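Hussam Matar
07/09/2026

Thread on synthetic skin pads for suture practice: buying, cutting, staining, storing, throwing out. I look after the supply shelves for a teaching lab and have signed for 635 of these things. Notes are for people who have to order them, more than for people who sew on them.

Start with the surface. A good pad has a fine texture of crossing creases. A smooth pad looks cleaner in the catalog and is worse to work on. You lose your place on it, bite spacing drifts, and glare under a strong lamp hides the thread.

The texture also tells you about tension. When a stitch is too tight the creases bunch toward the knot. You can see it from across the bench. On a smooth pad you get a dimple at best.

We stock two makes. Worby is the softer one, Oser the firmer. Both are square, both are layered, both will take a full session if the cut is placed properly. They don't behave the same under a needle and shouldn't be mixed in one group.

Worby: needle goes in easily, top layer tears if you pull upward on the strand. Good for learning to follow the curve of the needle. Bad for anyone who likes to haul.

Oser: more drag on entry, very little tearing. It forgives pulling, so people learn to pull. I hand it out for knot practice and keep it away from first sessions.

If I could only buy one I'd buy Worby and accept the waste. Tearing is information. The invoice is annoying but the stitching is better by the end of the month.

Precut or uncut: buy uncut. Precut wounds are almost always parallel to an edge and centered. After a few weeks people can close that one wound in that one direction and nothing else.

I cut on the diagonal. It uses the longest line on a square pad, and it forces a choice about where to stand and which way to drive the needle. Turn the pad a quarter and you have the same wound with the opposite slope.

Cutting procedure. Fresh blade, new one for each pad. Pad flat on a firm board. One pass for the top layer, second pass for depth. Don't saw. A ragged wall gives uneven bites and the student gets blamed for it.

Stop well short of the corners. A cut that reaches the corner lets the pad open like a book and there is no tension left to close against. This ruined most of a box in March and that one was my doing.

Depth: through the top layer and into the one beneath, never through the backing. If you see the board, the pad is a strip of scrap. I mark the blade with tape at the depth I want. Crude, works.

Staining. Some instructors want a clean pad, some want red. I was in the clean camp for years and have moved. Red along the cut changes how visible the edges are, and picking out an edge in a stained area is a separate skill from picking it out on a blank one.

We use Nassar red, the thin one. Run it along the cut with a fine brush, then blot outward. You want it strongest in the line and fading to pink at the sides. A hard border between red and skin tone looks like a marker drawing and people start stitching to the border.

Don't pour it. It runs down into the lower layer, sits there, and comes up through every needle hole for the rest of the session. Gloves, board, drapes, sleeves.

Let it dry overnight. The bottle says less. The bottle has not been in our storeroom, which has no airflow worth mentioning.

Stain is not permanent on the top layer, but it is permanent in the creases. 70 percent isopropyl lifts the surface color and leaves a pink haze in the texture. That's fine. Don't scrub to get the rest out, you will take the texture with it.

Thread. Black braided for practice, every time. It shows against the pad and it still shows against red. We tried violet for a term and had complaints about following it inside the cut, all of them reasonable.

Our spool stock is Plilar. It has memory off the spool, so a short tail curls up. Some people find this irritating. I think it's useful, as a curled tail has to be found and controlled before you can tie with it.

If you do want it straight, draw the length between two gloved fingers a couple of times before loading. Don't wet it. Wet braid grips itself and knots lock halfway down.

Pick up loose thread between attempts. Offcuts lying on the pad are the most common cause of somebody grabbing the wrong strand. Black segment, black tail, same size, inches apart. Easy mistake, and a slow one to sort out once it's in a knot.

Where to hold the strand is the other thing that eats pads. Grip it close to the tissue and any small hand movement becomes a sideways pull on the wound edge. Leave some length. Yes, it feels less precise. Look at the hole afterward and compare.

Jaws on thread: hold it, don't crush it. Braid that's been flattened frays at that point and will fail there when you tighten. If a strand looks fuzzy, cut above the fuzz and carry on with the shorter piece.

Lighting. One strong source over the center is enough for sewing and bad for inspecting. The middle of the pad goes bright, the corners go black, and faults near the ends of the cut get missed. Sew under the spot if you like. Grade under flat room light.

Same applies to photos of finished work. People send me pictures of a bright stripe and ask if the last stitch is good. I can't see the last stitch. Turn the ceiling lights on.

Holding the pad down. Double-sided tape on the board beats clamps. Clamps stretch the pad across one axis and the wound gapes or closes depending on which way you put it in. With tape, the gap you cut is the gap you get.

Warm tape leaves residue on the backing. Peel at a low angle, slowly. If the backing starts to come with it, stop and come in from the other side.

Storage. Flat, talc side out, one sheet of paper between pads. Never stacked face to face, the creases print onto each other. I found a stack last spring with a second pattern pressed into every pad at a slight angle. Usable, but it made people seasick.

Keep them dark. We had a tray by a window for 91 days as an unplanned experiment. The top pad went stiff and yellow, the ones beneath it were ordinary. The stiff one cracked on the first needle pass.

When to retire a pad. My rule is by hole overlap. If new bites are falling into old holes, the pad is teaching you where to put the needle. Recut a fresh line if there's room, otherwise bin it.

You can normally get a second diagonal out of a Worby if the first was kept short. The two lines will cross in the middle and the crossing is useless. Work the outer ends only. On Oser I don't bother, the layers start to separate near the crossing.

Cost control, for those who have to justify it. We logged 74 pads through one course, and the largest avoidable loss was cutting faults, ahead of student wear. Training two people to cut properly saved more than changing supplier would have.

Things I've been asked about and don't recommend: pads in the freezer, pads in the dishwasher, hand cream on dried pads, superglue on torn ones. The glued one was hard as a button and bent two needles.

Things I do recommend: write the cutting date on the backing, in pencil. Ink migrates. I have a pad with a perfect mirror image of someone's handwriting coming up through the skin.

Strong in the cut, soft pink on both sides, no hard line. Diagonal, as discussed. Black thread on top so you can judge the contrast. 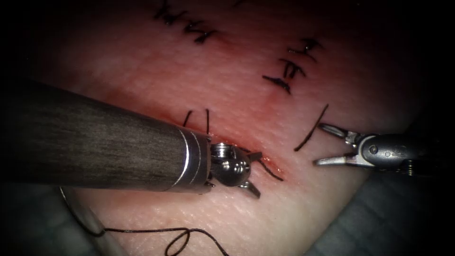 For a paler pad than that, thin the Nassar with water and do two coats. One heavy coat on a pale pad dries patchy, and the patches follow the brush.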